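Drift of Diesel Fuel After a Trawler Sinking: Project Report
Lukian Harasym and Itzel Arriaga

1. Purpose

The trawler Bagheri sank in July outside the harbor at Flustholm with diesel in 2 tanks. The crew got off safely. We wanted to know if a simple drift model could predict where the fuel came ashore.

2. Method

The model moves each parcel of fuel with the surface current plus 3 percent of the wind speed. We released 2505 parcels at the wreck site and ran them in Sketumix for 61 hours. Evaporation was set by a fixed curve for marine diesel. Waves were left out.

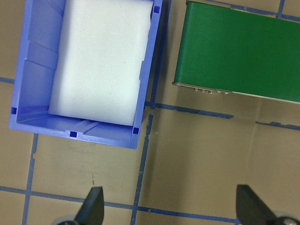 Figure 1. Blue bin with white foam block.

Wind came from the harbor mast, read every 20 minutes. Current came from tide tables – the weakest input, as the tables do not cover the channel behind the breakwater.

3. Results

Most parcels reached the north beach on the second tide, which matches the harbor log. The model put almost no fuel in the channel, but the log records a sheen there on the first morning.

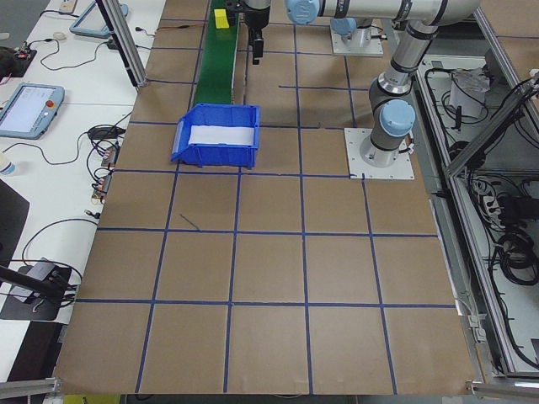 Figure 2. Taped grid, blue parts bin and green conveyor belt.

Raising the wind factor moved the landing point north and did not put any more fuel in the channel. We take the error to be in the current data.
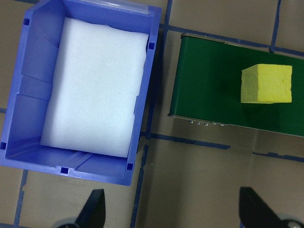
Reading time: 2 min

4. Limits

One spill is not enough to test the model. The release rate from the tanks is unknown, and we assumed a steady leak. A current meter in the channel would be the first thing to add.

Comments (3)

Teodoro Barajas
Was the mast wind corrected to 10 meters? It reads low in a west wind.

Itzel Arriaga
No correction was made. We will rerun it.

Macario Beltrán
The ebb in that channel runs backward for the first hour. Any skipper there can give you the times.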